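**To:** cell-users list
**Subject:** Re: Re-zeroing after swapping fingertips
**Date:** February 2018

Hello all,

Sorry to be slow with this, we had the Kokkinos cell in bits for most of last week and I wanted to try everything again on our own bench before I went putting it in writing. The question was:

> We have just fitted new Sostell fingertips to the arm in our Zeteo cell, and now every pick lands a little short. It is the same amount each time as far as I can tell. Do I have to go through the whole camera calibration again, or is there a quicker way? The manual goes straight from "tighten the screws" to "resume production", and I am a bit lost. I also can't decide what to use as test pieces.

You have my sympathy, I lost a whole afternoon to that very page of the manual! If the error is the same everywhere on the table, leave the camera well alone. It is almost certainly the tool length, and that can be put right before your tea goes cold (well, nearly).

## Setting up the table

Clear everything off first, then wipe the top down with a barely damp cloth. Old scuffs in the surface don't matter a bit, but crumbs do, and there always seems to be one I've missed. Our camera once took a bit of grit for a part and kept at it for 188 tries before I wandered back in.

For test pieces we use plain coloured cubes, one each of blue, green and red. Put two of them at much the same depth and bring the third nearer the front and off to the right, so that you are testing reach as well as sideways travel. I don't measure where they go. Turn one of them slightly if you like, as it gives the wrist something to think about.
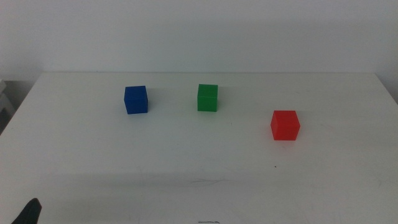

## Setting the tool length

1. Slow the arm right down and keep a hand near the stop button.
2. Open the service page and write down the old tool length. Please do write it down! Ours was 1,143 in the controller's own units, and I was very glad of that scrap of paper later.
3. Bring the closed fingertips down until they just pinch a slip of paper against the table, then press "set".
4. Back off, save, and restart the controller. Ours forgets the new value if you skip the restart.
5. Pick each cube in turn and put it back where it came from, watching for any nudge as the fingers close.

If the far cubes are fine and the near one is still out, then I'm afraid it is the camera after all, and you want the long procedure in the Hesus notes.

## Afterwards

Check the fingertip screws again after 300 picks, and once more at 600. Ours had settled a touch by the first check and haven't moved since. I keep a tally on a bit of card taped inside the cabinet door, next to the old tool length.

Do write back and say how you get on, and if anyone has found a cloth that doesn't leave fluff behind, I would dearly like to hear about it.

All the best from the Kokkinos bench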